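Ticket 507: Laundry listing page, photos load slowly, then not at all
Product: Iteo gallery plugin on the Clonano shop theme
Status: Closed, in the sense that I stopped typing

Opened in January. The Bernmont storefront shows gray boxes where photos should be. Lundgren hosting says the server is fine. The server always is. Below, three photos, all with blue fabric in them.
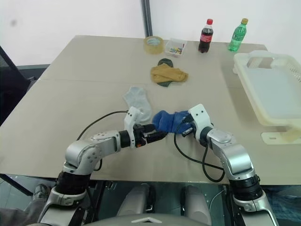
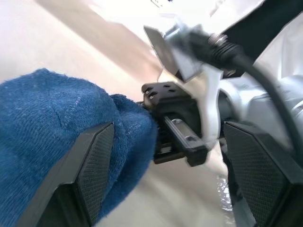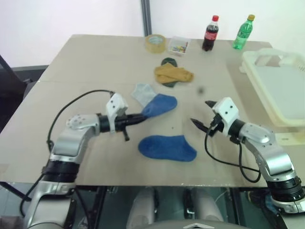
Step 1: Clear the cache
Cleared it. Cleared the other cache, which lives under a menu called Comfort. Gray boxes remained, now with more confidence.

Step 2: Check the log
The log held 2,000 lines, and 393 of them said "Warning: OK." I have chosen to take that as encouragement.

Step 3: Turn off lazy loading
Photos appeared at 2 p.m. and left again when I turned on the coupon banner. The banner and the gallery both want the same script, in different versions.

Fix: load the gallery's copy first and delete the banner's. Sales would like the banner back. See next ticket.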